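Chapter 6
Household Work as a Problem for Machines

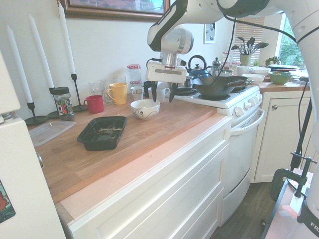

Figure 6.1 A two-fingered gripper over the crockery on a kitchen counter, with a food container and its lid in front.

6.1 What counts as a chore

A chore is a job that most adults can do without instruction and that few can describe completely. Clearing a kitchen counter is a useful case. The instruction 'clear the counter' names neither the objects to be moved nor the places they should go. It leaves open whether a container with food residue in it is to be washed or thrown away, and whether a jar standing among the mugs belongs there. A person settles such matters in passing. A machine must have them settled for it, either by a programmer beforehand or by some process of learning from earlier examples.

This chapter asks how far present machines can carry out chores of this kind, in the home and on the shop floor. The short answer is that they can carry out many of the single actions involved, that they can link a modest number of these actions under favourable conditions, and that they cannot yet be left alone with the whole job. The rest of the chapter sets out what lies behind each part of that answer.

6.2 Actions, tasks and chores

Three levels of work are distinguished throughout the book. An action is a single movement with a single aim, such as closing the fingers on the rim of a bowl. A task is an ordered set of actions with a result that can be checked, such as moving the bowl from counter to sink. A chore is a collection of tasks whose number and order are not fixed in advance.

Errors build up across these levels. Suppose that an arm completes each action correctly 99 times out of 100, and that failures are independent. A chore of 70 actions will then be completed without a fault slightly less than half the time. The assumption of independence is generous. A mug set down badly is more likely to be knocked over by the next reach, and one fault often brings on another.

For this reason the success rate of a single grasp, although it is the figure most often reported, says little about usefulness. Recovery matters more. A machine that drops a lid, notices, and picks it up again may be of more service than one that drops lids less often but carries on regardless.

6.3 The kitchen compared with the shop floor

Factory automation succeeded first where the surroundings could be arranged to suit the machine. Parts arrive in a known position, the lighting is constant, and people are kept at a distance. The packing line at Carnemdale, treated at length in Chapter 9, handles 900 cartons an hour on these terms. It would stop at the first mug.

A kitchen offers none of these terms. Mugs differ in size and in the shape of the handle. Clear glass and clear plastic are hard for depth sensors, which may report the surface behind the object or no surface at all. Objects stand close together, so that the space needed by an open gripper is often occupied by the neighbour of the thing to be grasped. Candlesticks, jars and pan handles limit the paths an arm may take – even when they are no part of the job.

Goodwin and Prasertsri, in the Hollatside trials, recorded 36 attempts at clearing a domestic counter and sorted the faults by cause. Poor grasps were outnumbered by two other kinds: contact with an object that was not being handled, and stopping while work remained. The second is a fault of judgement, and better fingers would not have removed it. We return to the trials in Section 6.5, after dealing with grasping itself.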